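Week 4: Why we see so badly at night

I always start this one by turning off the lights, so sorry to anyone taking notes by hand. Your rods need up to 49 minutes to settle in, and we only have 15 — read the first half of chapter 3 before you come.

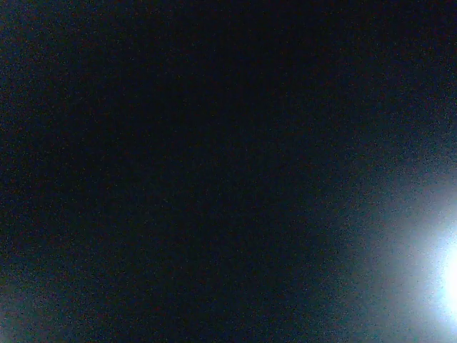 Posted by Gashaw, 1st December

Cones give you color and fine detail, but they quit early when the light drops. Rods keep going, and they're mostly off to the sides, so look a little past a faint star and it pops out! Try it at home, then do the problems on page 114.

Related notes
Week 3: The pupil and the lens
Week 5: Color mixing
November reading list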